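Boards > Bench Robotics > Learning & Control > Two-arm policies

Topic: Flernano says you can drop 43% of your demos. Can you?

gantry_goblin
So the Flernano people claim that if you score every teleop demo by how much the operator dithers, then throw out the worst 43 percent, the policy trained on what's left beats the one trained on everything. I collected 2525 demos over the winter. I'd like to hear that I didn't need to, but gently.

Foder
You didn't need to. Sorry, that was the gentle version.

mild_torque
Not convinced. Dithering is where the recoveries live. Toss those and you get a policy that is beautiful right up to its first bad grasp, then stands there like a man who has forgotten why he walked into the kitchen.

Foder
The paper keeps recoveries. The score only counts reversals with no contact. Section 4, mild_torque, it's after the part you read.

mild_torque
I read section 4. Contact there is guessed from gripper current, so a light touch on a plastic vegetable counts as no contact. There go your recoveries.

Noreen Kavanagh
That's a fair hit. We tried the filter in March on the Wiltiron code and had to lower the current threshold before it stopped eating good demos. With that fixed, the filtered policy finished 16 more trials than the unfiltered one, over 967. Draw your own error bars. I drew mine and went for a walk.

gantry_goblin
So the big result is a shrug?

Noreen Kavanagh
A shrug that trains in just over half the time. Our task is toy produce onto a tray, two arms, with a cup standing by as a distractor.
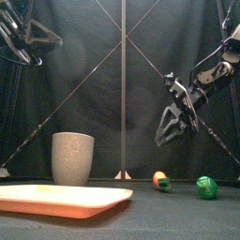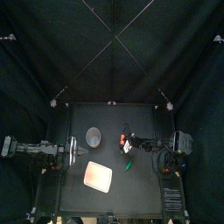 The gain was nearly all in the handovers. For plain one-arm picks I wouldn't bother, and I'd keep the full set on disk either way. Storage is cheaper than asking the same operators to come back.

mild_torque
I'll accept "shrug, but faster." I still say log fingertip force and stop guessing.

Foder
Buy me the sensors and I'll log whatever you like.

Filed under: imitation learning, data pruning, arguments

Comments (3)

Baert: Ran it with one arm and got nothing, which matches what Noreen said.

quietservo: Posted 25th December? Go eat something.

gantry_goblin: I had a plate next to the keyboard. Rerunning with the lower threshold now.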